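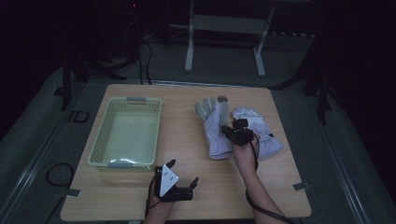 Glove basket ticket: table wobble, tape corners, gloves not staying put

Opened by: Kayode Ugwu
Status: closed, see last entry
Area: small sorting table, Cultach back room
Opened: 30 July 2020

What's going on

Hi all, me again. I've got the sorting table set up on the gray carpet, green basket on the left, white gloves with the gray fingertips on the right, and I'm having three separate annoyances that I'm going to lump into one ticket (sorry Zohreh, I know you like them split up).

First, the table rocks. It's not a lot, but if I lean on the front right corner the whole top dips and comes back with a little knock. Second, the gray tape at the front corners keeps lifting. Third, and this is the one that's driving me up the wall, the gloves won't lie flat in the basket. I put a pair in, the cuffs spring up, and by the time I have a few pairs in there it looks like a salad.

We have 300 pairs to get through for the Durnoditz order and I'd love to not be fighting a basket the whole way.

What I've tried so far

I pushed the table about a foot toward the door. Still rocks. I turned the whole thing a quarter turn and it rocked on a different corner, so I'm blaming the carpet and not the legs. Then I turned it back, because the metal strip is supposed to be on the far side.

For the tape, I pressed it down hard with my thumb and it held until lunch. Then I wiped the wood and put fresh strips on, and those lasted a bit longer, but the left one was curling again by the end of the afternoon.

For the gloves I tried folding them in half (worse!), rolling them (much worse), and stacking both of a pair palm up with the fingers pointing the same way. The last one is the best of the bunch but the cuffs still pop up.

Reply from Zohreh Ranjbar

Three tickets, Kayode. THREE. Anyway. Does the table rock with nobody touching it, or only when you lean? And which basket is it? We have the pale green ones with the little slots in the sides and the solid ones from Plendo, and they're not the same depth.

Kayode

Only when I lean. It's the green one with the slots and the gray handle tabs. I like it because I can grab it by either end, and I can see through the sides whether a glove has gone in crooked.

Reply from Braulio Varela

Carpet, definitely. There's a seam under there. When we had the shelves in that room in June, one of them did exactly the same knock. Fold a piece of cardboard twice and stick it under the front right leg. Don't use foam, it squashes down and you're back where you started.

On the tape — is that the old roll from the drawer? I threw one of those out already and apparently there was another. Use the new roll, and round the ends off with scissors so there's no sharp corner to catch your sleeve on.

Kayode

It was the old roll. Of course it was the old roll. Cardboard is in, knock is gone, I'm leaning on the corner as I type this and it feels like a different table. New tape is on with round ends.

Gloves still a mess though.

Reply from Chiamaka Omoregie

I did the Amrani gloves last time so I have opinions, ha. Lay the pair on the table next to the basket first, don't sort it out in the basket. One glove palm up, fingers spread and pointing away from you, second one tucked partly underneath. Then run your hand from the cuff up to the fingertips to get the air out and slide the whole thing over in one go. Cuffs all toward the same end, by one of the handles. If a tag is sticking out by the cuff, tuck it in before you move anything or it'll catch in the slots.

Also stop at 16 pairs. I know it looks like there's room. There isn't.

Kayode

OK, I did nine pairs Chiamaka's way and they stayed flat, I'm thrilled. The air thing is what I was missing, I'd been dropping them in all puffed up. I did catch one tag in a slot around pair five and had to wiggle it loose, so yes, tuck the tags.

I tried going past 16 just to see (I had to!) and the top ones slid straight off toward the wall. Point taken.

Closing notes

Table: cardboard under front right leg, please leave it there when you vacuum.
Tape: new roll only, old one is in the trash.
Gloves: flatten on the table, slide across, 16 pairs per basket.

Still open is whether we can get a second green basket so I'm not stopping to empty this one all the time. Zohreh, I'll put that in its own ticket, promise.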